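Plito Round Table Cloth: Set-up and Care Guide
Section 3: Clearing and Wiping Down

Your Plito cloth is made to stay on the table all year if you like, and a quick wipe at the end of the day will keep it looking cheerful for a good long while. Plenty of people put theirs on a small table in the bedroom, where it ends up holding snacks, packets, a brush or two and everything else that has no other home. We do it ourselves, so please don't feel scolded by what follows!

What you will need
A soft foam sponge, a bucket, lukewarm water, a drop of mild dish soap and a dry tea towel.

Clearing the table

1. Put the bucket on the floor within easy reach of the table. If you have a wood floor, slide an old towel under it first.

2. Gather up the rubbish. Empty snack wrappers go first, and it's worth giving each one a little shake over the bin so the crumbs don't end up on the cloth (or in the bed, if your table stands as close to it as ours does).

3. Move boxes and cartons to one side. You can leave them on the table and work in two halves, which saves a lot of walking back and forth.

4. Lift brushes and folded cloths straight up. Dragging a stiff brush can pull the surface of the cloth and leave a fine scratch, most noticeable on the light blue colour.

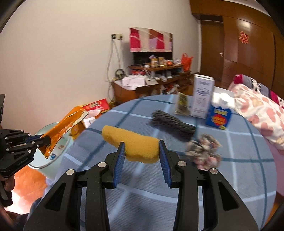
5. Dip the sponge, squeeze it out well and wipe from the centre of the table toward the rim. On the checked pattern you can simply follow the grid lines, and you'll see at a glance which part you've done.

6. Rinse the sponge, go over the cloth again with clean water, then dry it with the tea towel. Lift the overhanging edge and dry beneath it as well.

Note: For sticky spots, lay the damp sponge on top for 3 minutes and have a cup of tea. Most things will come away without any rubbing at all.

Caution: Don't use bleach, scouring powder or the green side of a kitchen scourer. The printed colours will fade and we can't replace a cloth damaged in this way.

Caution: Keep wet sponges and buckets well away from wall outlets and any cords that run down behind the table.

If your cloth has gone a bit wavy after storage, turn to Section 6, where we explain how to relax the creases with a warm towel. Replacement clips are sold under part number 433.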